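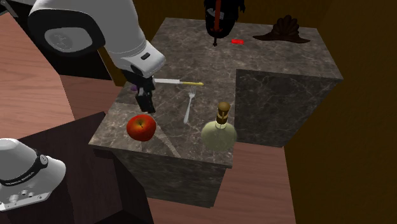

Knife at the gripper, fork on the dark marble counter, simulated kitchen.

September 16, 2021

Went through the Sillar townhouse listing again with Yeison Inga. The sleeping numbers were wrong: the page said it sleeps 6, but that counts the sofa bed, and the sofa bed went to Drandik in July. Changed to 4 on our copy. Kenix still shows the old number – need to send them the correction.

Check-in text is now two short paragraphs. The old one had the gate code steps after the parking steps, and guests reach the gate first. Swapped them.

Cleaning fee stays at 200. Yeison wants it shown next to the nightly rate instead of on the last page. Tried it on the Ifans cabin listing first and it pushes the calendar down on a phone. Left it there for now.

Read through 49 guest messages from the summer. Most ask where the extra blankets are or how to turn the heat on upstairs. Added both to the welcome sheet.

Still open:
Wood delivery for the stove at Ifans
New photo of the back deck
Late checkout wording – two versions in the shared folder, Yeison to pick one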